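From: Brostis Handheld Manipulation Group
To: deformable-manipulation list
Date: December 28, 2021
Subject: Re: Re: Results on garment grasping from handheld demonstrations

On behalf of the Brostis group, we thank the Jatthorpe laboratory for its careful reading of our results. Their message is quoted below in the parts that concern method. Our replies follow the quoted text.

> We have read the garment results with interest and would like to raise
> two matters before we attempt to reproduce them on our own arm.
>
> First, your summary gives a single success rate for first-contact
> grasps. In our experience the rate for dark cloth on a pale ground and
> the rate for pale cloth on a pale ground can differ a great deal, and
> a single figure hides this. Could the results be separated?
>
> Second, the summary states that the policy was trained only on
> demonstrations made with the handheld gripper, and then run on a fixed
> arm with the same fingertips. We would like to know how the wrist view
> was handled. On the handheld device the operator's approach angle
> varies from one grasp to the next. On our arm it is nearly constant.
> We are concerned that the policy may have learned the operator's
> habits together with the shape of the cloth.
>
> We would also be grateful for the rule used to decide when a
> demonstration was rejected.

On the first matter, we agree with Jatthorpe that the single figure was not sufficient. The training set holds 2000 demonstrations, of which 600 were set aside and never used for training. We have since divided the held-out part by contrast between the garment and the surface under it. The policy chose a workable grasp point more often on the high-contrast items. The gap was larger than we had expected, and the revised report will give the two rates in separate tables, with the number of attempts beside each.

We do not believe that color alone explains the gap. A dark garment on a white sheet offers a clear outline, but its inner folds are hard to read in the wrist view. The policy therefore tends to select a point on the border of the cloth. On pale garments the outline is weak and the policy relies on shading, which changes with the lighting of the room. Most of our failures in the second group were grasps in which the fingertips closed on the sheet together with the garment.

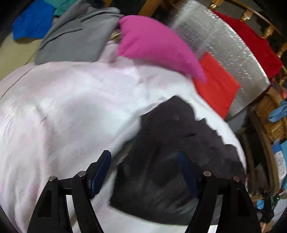 A double grasp of sheet and garment was counted as a failure in all tables, even when the garment was lifted. Some groups on this list count it as a partial success. We have no objection to that practice where the task ends at the lift, but our task continues to folding, and a sheet held in the jaws stops the next step. Readers who compare our rates with those of the Moser benchmark should keep this difference in mind, as Moser scores the lift only.

On the second matter, the concern is a fair one. The policy receives the wrist view and the width of the jaws. It does not receive the pose of the device in the room. Its output is a motion relative to the present position of the fingertips. We chose this form so that the change from hand to arm would be as small as possible, but it does not remove the operator from the data. When we trained on the work of a single operator, the arm repeated that operator's preferred side of approach, including in cases where the other side would plainly have been better. Training on 4 operators reduced this effect. It did not remove it.

We tested the point directly by turning the garment and leaving the arm where it was. With one operator in the training data, performance fell sharply once the garment had been turned by more than a small angle. With the full set the fall was gradual. These curves were left out of the summary for lack of space and will appear in the appendix.

On rejection, a demonstration was removed under any one of 3 conditions:

- the fingertips left the wrist view for any part of the closing motion;
- the operator released and grasped again within one demonstration;
- the tracking of the device was lost before the lift was complete.

The second condition has drawn comment within our own group. Removing regrasps gives a cleaner training set, but it also means that the policy has never seen a recovery. On the arm, after a missed grasp, it often closes again in the same place. We regard this as the main weakness of the present method. A set that keeps the regrasps is being prepared at our Breltescombe site and should be ready for comparison in March.

Jatthorpe did not ask about the background, but other members have done so in private messages. The surroundings of the work surface were not cleared or screened, and they were not masked before training. When we masked them in a later test, the rate on the high-contrast items did not change. On the pale items it improved slightly. We would not draw a firm conclusion from this until the test has been repeated with different sheets.

We ask that any group planning a reproduction write to the list before starting, so that the fingertip drawings and the held-out split can be sent in their current versions. The split attached to the original summary contains an error in the file order and should not be used.

Brostis Handheld Manipulation Group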